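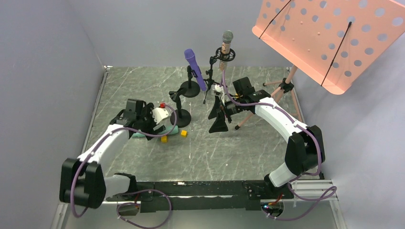 Ticket: Two-arm cell, microphone table, right arm stops before closing

Home | Tickets | Knowledge base | Shift notes | Log out

Opened by: Suha Bataineh, rental returns desk, Molham
Assigned to: Munther Obeidat
Opened: 27th March
Priority: normal
Status: waiting for confirmation from the night shift

Problem as reported

The cell sorts the returned audio items before they go to the shelves. Since the last update of the motion program, the right arm goes to the microphone in the tripod stand, opens the gripper and then waits. After 14 seconds the panel shows "grasp not confirmed" and the whole cell is paused, also the left arm. Somebody must walk from the packing side to press Resume. In the old shift plan this person was sitting next to the table. Now we have one person for the cell and the labels together, so each pause costs us more than before.

The log shows 34 pauses of this kind. The items on the table are the usual ones: two round-base stands, the purple microphone, the patterned microphone, the music stand, the teal piece and the yellow cubes.

Reply from Munther Obeidat

Thank you, Suha. Please send me the value of "wait after open" from the right arm page. Please also check if the purple cable moves freely at the right elbow when the arm is reaching to the back. Do this check with the cell in hold and with the key in your pocket.

Reply from Suha Bataineh

The value is 3000 ms. The cable is free, I moved it by hand and no clip is pulling. Fouad Hakim from the evening shift says he had the same message with the purple microphone, but only one time.

Reply from Munther Obeidat

The value was 800 ms in the program we accepted in October. With the longer wait, the confirmation window is already running before the fingers begin to close. I changed it back to 800 and I lowered the approach speed for mesh heads. Please run the table again with all items in their places and attach the picture from the fixed camera.

Reply from Suha Bataineh

I made the run before lunch. The picture is attached.

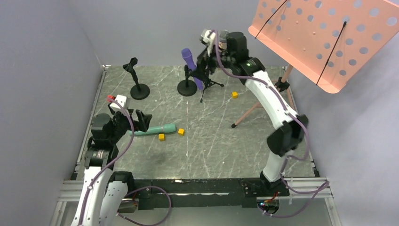 Right gripper on the mesh head, left gripper open above the teal piece.

I did not see the message in this run. I can not say yet for a full shift.

One more point, and I am not sure if it belongs in this ticket. Abla Nasrallah was doing this table by hand for a long time, and she could see quickly if a mesh head was bent. Now she is working at the labels and the heads go to the shelf without her look. She asks if the cell can put the microphones on a separate tray, so she can check them two times in the shift. For her it is also better than standing at the Resume button.

Reply from Munther Obeidat

The tray is possible, but it is a change of the program and it needs its own ticket. Please write in it where the tray should be and who is allowed to take items from it while the arms are in hold. I would ask Abla to write this part herself.

Open actions

- Fouad Hakim: write down every pause of the right arm in the night shift, with the item name.
- Suha Bataineh: open the new ticket for the tray.
- Munther Obeidat: find out who changed the wait value. Rawan Mahasneh has the list of logins.

Molham Internal Support | Contact the support desk | © Molham | Back to top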